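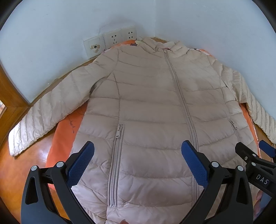
Meifang Qiu asked whether the zippers could be left until the coats are on the hangers, as it would save handling them twice. The reply was no. Zippers and pockets are checked with the coat lying flat, front side up, before anything goes on a rail.

Mallascombe Coat Store - Intake and Inspection Checklist
Padded and quilted jackets
Revised October 24, 2026

1. Surface
Clean and dry, no splinters or sticky patches. OK.
Comment: Wipe down between batches. Polish left on the wood marks pale fabric.

2. Front zipper
Run it all the way down and back up, then leave it closed. OK.
Comment: Look along both fabric borders for loose stitching. On a beige shell a pulled thread is hard to see, so use a fingertip.

3. Pocket zippers
Open, empty, close. Needs attention.
Comment: Two jackets in the last Atport batch went through with keys still inside. Check both sides even when the first pocket is empty. Pulls that hang by a bent slider go to Willance for repair - do not squeeze them with pliers.

4. Collar
Stand it up and smooth it. OK.
Comment: A stand-up collar that arrives crumpled is not a fault. Makeup or skin oil on the inside is, and goes on the ticket.

5. Quilting
Press each channel with a flat hand. OK.
Comment: Fine creases next to the stitching are normal. Flat spots with no padding, or filling coming through a seam, are not. Check the sleeves as well, down to the cuffs.

6. Underarms and side seams
Lift the sleeve and open out the fold. OK.
Comment: Most of the split seams we had in January were at the underarm and were missed because the sleeve was never moved.

7. Other garments
One garment at a time on the surface. Not met.
Comment: Bright colors can rub off on pale shells if either one is damp. Orange, red and navy pieces go in a separate pile until the beige and white ones are done.

8. Rails
Limit 200 coats per rail, padded or not. OK.
Comment: Rail by the side door was at 97 when checked. The Bermúdez rail has a loose foot and is not to be loaded until it is tightened.

9. Tickets
Pinned to the care label, never through the shell. OK.
Comment: Box of 1,000 opened this week. Old tickets can be used up first.

To follow up: items 3 and 7, and the rail foot.
Checked by: Meifang Qiu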